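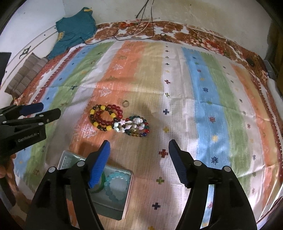
Home | Notebook | Equipment | Parts list | Archive

Notebook – handheld grippers, buying plan for next year

November 25, 2025

Need to get the equipment request in shape before it goes off, so putting the thinking down here first. The form only has room for totals and I know I will be asked in March how we got to them.

What we do now: sorting and tidying of small household things, done by a person with a gripper in each hand, in ordinary rooms. At present it is small jewellery – beaded bracelets, a bangle, a ring, a shallow metal tin – laid out on a bed. Small, shiny, some of it see-through, and on patterned cloth. This is harder on the pads than anything we did in spring, and the request has to be built on this sort of work, not on the boxes and cups we costed last year.

Pads. The ridged pads are the part we get through. Last year I budgeted for them as spares, one line, and ran out. This time they go in as consumables with their own line. Asked for 100 to start with. Fleston quote a lower unit price at 400, but the rubber hardens in storage and I do not want a drawer full of stiff pads by next winter. Stay at 100 and reorder.

I did wonder about smooth pads for beads. Ridges are good on cloth and on the rim of a tin. On a single round bead I am less sure. A bracelet is easier because there is always another bead to close on. Worth getting one set of smooth ones and trying both on the same objects before ordering more. Not in the request, can come out of petty cash.

Finger linkages. The pivots loosen. We have been tightening them by hand when somebody notices, and that is not a plan. Samon sell a linkage kit with pivots and caps for 754, which covers a full rebuild of a pair. I would rather have one kit on the shelf than wait on post in the middle of a run. Put down one kit. If a second pair goes the same way we will need another, note this under risks.

Whole units. Asking for 3 more. Reasoning:

- one pair so that two people can work in different rooms on the same day
- one single as a swap, either hand

Grallitz offered a loan scheme for whole units. Read the terms twice. The return condition is "as supplied", and after a month of use in people's homes nothing we have is as supplied. Buying is dearer up front and less trouble after. Went with buying.

Cables and power. Not glamorous but it eats time. Many of the rooms have few sockets, and old wiring along the walls that I do not want anybody hanging a charger from. Add a power bank per pair and a short lead for each. Also a case with cut foam, as the soft bag lets the fingers knock against each other and I think this is half the reason for the loose pivots.

Props. I had forgotten props altogether in last year's request. Lukumay market has cheap bead bracelets in every colour and I would like to buy a mixed lot. What matters for the work:

- opaque and clear beads both
- different bead sizes, some with odd shapes such as stars
- plain rings and bangles
- tins and small boxes with a proper rim, low enough to reach into
- bedsheets, some plain, some busy

Elastic ones stretch when pulled between two grippers, the stiff ones do not, so get both. Expect breakages and buy double of anything on elastic. Beads on the floor cost us more time than the bracelet costs in money.

Left out on purpose: the bench arm. It keeps coming up. We have no bench to put it on and the room would need clearing first. It can be its own request with its own case behind it. If it goes in with this one the whole thing will be sent back for a longer form.

Order of cutting if the total is refused:

1. single swap unit
2. cut foam case (could make one)
3. power banks

Pads and the linkage kit stay whatever happens. Without those the units we already own stop being useful.

Still to do:

- written quote from Fleston for 100, the one I have is only for 400
- ask Samon whether the kit fits the older fingers as well, the page does not say
- delivery dates from everyone. Units need to be here before March or the second pair misses the first round of home visits
- check whether props can go under consumables or need a separate code

Will copy the final figures in under this entry when the form has gone.

We use cookies to remember your settings. Accept | Manage

Contact | Copyright 2025 | Back to top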